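Wekimwood open day, display hall and fabric room

The Irnum building at Wekimwood opened to visitors on Friday from 9 a.m. Entry was by numbered badge; mine was 689. The route covered the loading dock, the cutting tables, the fabric room and the display hall, in that order, with no return to earlier stops.

The fabric room holds 867 bolts on fixed racks, sorted by weight and then by color. Knits are stored flat. Wovens stand on end. Offcuts go into open bins by the door and are used for folding practice. Stenolier supplies the rack labels, which are printed on both sides so they can be read from either aisle.

The display hall is smaller. Black cloth covers most of one wall, with white wall visible at the sides and cables run behind. Colored letters are fixed to the cloth near the top, with a large UMI in pink, orange and light blue on the lower row. Fabric pieces were out in front, a blue knit one over a light pink one.

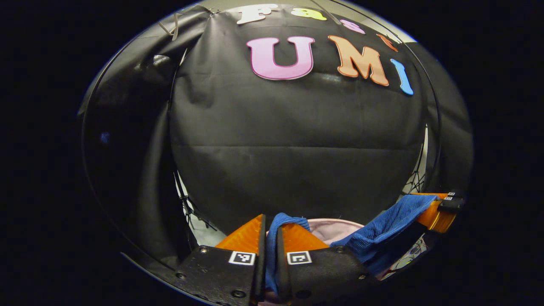
Zyanya Ayala would have used a heavier cloth for the wall, as light ones keep their fold lines for weeks after hanging. Her advice was to steam from the back and leave the bottom hem weighted overnight. Felt letters should go up last, with pins.

The folding session ran 19 minutes. Socks were paired at the cuff and folded once; small knits were folded in thirds. Groups were limited to 5 people per table.

Parking is on the McGrath side of the building. The next open day is in February, and badges are issued at the dock entrance.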